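Winter Bedding and Knitwear: Care Guidance for Residents 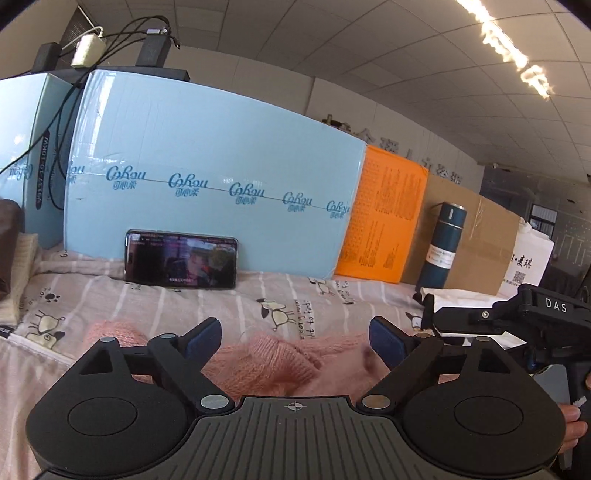
How often should bedding be washed during the winter months?
Sheets, pillowcases and duvet covers should be washed every week. Blankets and knitted throws that lie on top of the bed may be washed once a month, or sooner if they are worn against the skin.

The Residential Services Office of Jullgate House issues the following guidance each year at the start of the heating season. It applies to all rooms in the Lanz and Revis wings. Residents who moved in after September will not have received the earlier notice and are asked to read this item in full.

Duvet covers

Printed cotton covers, including those with cartoon animals, lettering or stripes, should be turned inside out before washing. The zipper must be fully closed, as an open zipper can catch on other items and damage the drum seal. Wash in warm water with similar colors. New covers in pink, red or dark blue should be washed alone the first time.

Covers may be tumble dried on the low setting. The dryers in the Revis laundry room run hotter than those in Lanz, and residents using them should select the delicate cycle.

Fuzzy and ribbed knitwear

Sweaters and throws with a raised, fluffy surface shed fibers when washed with cotton sheets. They should be placed in a mesh bag and washed separately in cold water, on the wool or hand wash program. Fabric softener is not recommended for these items.

Knitwear should never be hung while wet. Press out the water in a clean towel, lay the garment flat on a drying rack and pull the ribbing gently back into shape. Drying racks may be borrowed from the front desk for up to two nights. Please do not dry clothing on radiators.

Knitted items left on the bed during the day should be folded and moved to a shelf or chair before sleeping. Lint from pale or salmon-colored yarn shows clearly on dark bedding and can be removed with a lint roller or a slightly damp rubber glove.

Phones and other devices on the bed

Many residents watch films or read in bed during the colder evenings. Phones and tablets may be propped up on the bedding while in use, but they must not be charged there. A charging device covered by a blanket or sweater can overheat. Chargers should be used on the desk or nightstand only, and boxes should be cleared from the bed before lights are turned off.

Laundry room arrangements

Brarkico, the contractor responsible for the machines, will service the Lanz laundry room on 5 December 2023. The room will be closed for the whole of that day. The Revis laundry room will remain open, and each resident is asked to limit use to one machine.

The office holds over 20 spare blankets, which may be requested at any time. A replacement fee of 15 dollars applies to blankets that are not returned at the end of the term.

Questions about this guidance should be addressed to Naledi Magagula, Residential Services Office, ground floor, Lanz wing.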